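Corpus Okevham de etiquetas textiles

Este repositorio reúne 1.681 transcripciones de etiquetas de composición y lavado, en español y portugués. La versión 2 sustituye a la anterior.

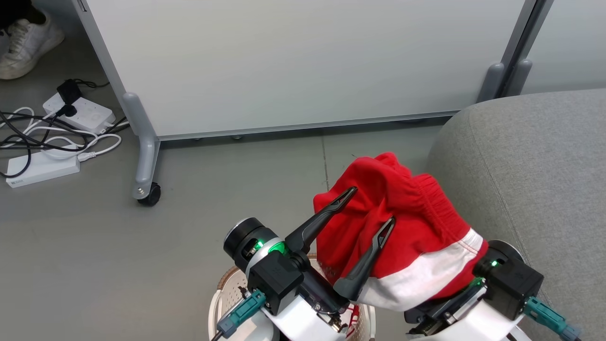

Isaksson

Cada registro consta de identificador, idioma, fibra declarada y texto literal. Se conservan las erratas de origen. De ellos, 1.543 han sido revisados; los restantes llevan el valor "pendiente" en el campo estado.

Licencia: uso no comercial, con mención de Loluteck.

Última actualización: 4 jun 2022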